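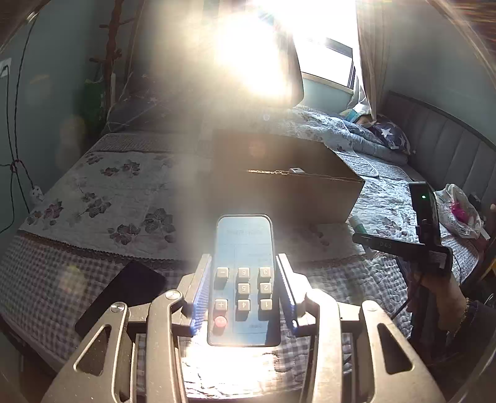

2 min read

Call for participants: bedroom sorting and packing sessions
Posted Nov 11, 2023

Rakness is seeking adults for paid sessions on how small household items are sorted, boxed and put away in a shared bedroom. Sessions run through February at the Lawal Street apartment.

The room has two single beds with quilted covers, and a dark brown box with a flat lid stands between them. Work is done on and beside the beds. Typical items are remote controls, phones and plug adapters.

Each session lasts 2 hours and covers the following tasks:

Collect small items from the beds
Pack them in an open cardboard box on the bed
Unpack the box and return each item to its listed place
Straighten quilts and pillows 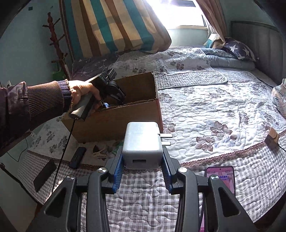

Packing order is left to the participant. Boxes may be moved on the bed but should not be placed on pillows. Electrical items stay unplugged for the full session, and batteries are not removed from remotes.

Requirements: age 18 or over, able to stand and bend for 2 hours, normal or corrected vision. Packing experience is not needed. Long sleeves are fine - rings and bracelets must come off.

Pay is $100 per session, up to a limit of $700 per person. No more than 8 sessions can be booked, unpaid introduction included.

To apply, complete the Rakness intake form and enter reference code Stelel. List the days you are free and any lifting limits. Incomplete forms are not processed.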